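July 20, 2020

Open day at the Brundel training hall

I have been looking forward to this since May, when Chaimae Kabbaj mailed me the sign-up link with three exclamation marks in the subject line. Plarkent finally opened the doors of its Brundel hall to people like me, who read about robots all evening and almost never get to stand next to one!

The tour started with the Lisow, their inspection robot. It rolls up to a piece of equipment, looks at the lamps and meters, and writes down what it finds. That sounds dull until you hear that one site has 3,408 points to check, and that a person with a clipboard used to walk the whole route. Chaimae works on the reading software and gave the talk herself, no slides, just her and the machine and a lot of questions from the back row (most of them mine, sorry).

What I liked best was how open she was about the hard parts. Glare is a pain. A lamp that glows softly can throw light onto the metal next to it, and the software has to decide which bit is the lamp. Switches are worse, as the handle angle is the whole message and a few degrees of camera tilt can change it. They trained the first version on 800 pictures and it was, in her words, "confidently wrong about everything."

After coffee we went over to the practice cabinet, and I could have stayed there until closing. So many things to read in one place!

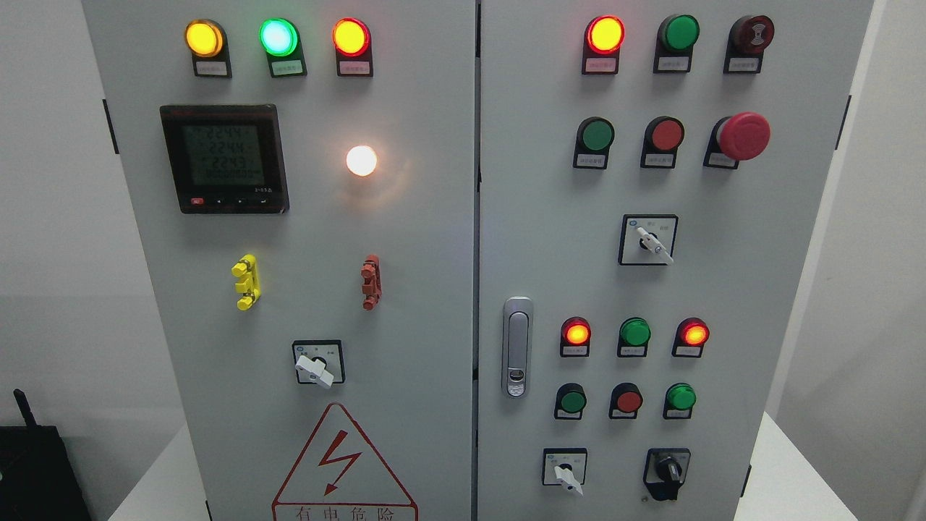

The practice cabinet, with the meter showing three readings close to 224.

I got to try the Voicu too, the remote control station for the arm. My task was to turn a dummy selector switch on a bench. It took me 4 tries, and I was grinning the entire time. The kid after me did it on the first go, of course.

They want to run another open day with smaller groups, 22 people at most, and I have already put my name down. If you go, ask Chaimae about the buzzer test.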